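Dormir après le match, quelle belle consigne ! Au club de Villalobos, nos jeunes handballeurs notent leurs nuits depuis novembre, et je suis conquis. On parle tant d'échauffement et de gourdes, si peu d'oreiller. Or une adolescente qui dort bien arrive à l'entraînement avec des jambes neuves, l'œil vif, et l'envie de courir partout.

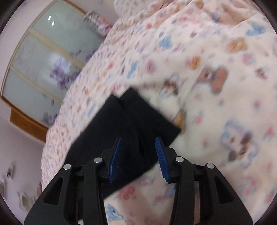

*Linge noir plié sur une couette imprimée couleur crème.*

Femi Tamuno, qui entraîne les moins de quinze ans, a avancé la séance du soir : fin à 20 heures, téléphones au salon ensuite. Certains parents ont râlé (moi le premier, pour les trajets !). Au bout de 6 semaines, je signerais pour toute la saison. Que les autres clubs essaient, et que la ligue revoie enfin ses horaires de gymnase !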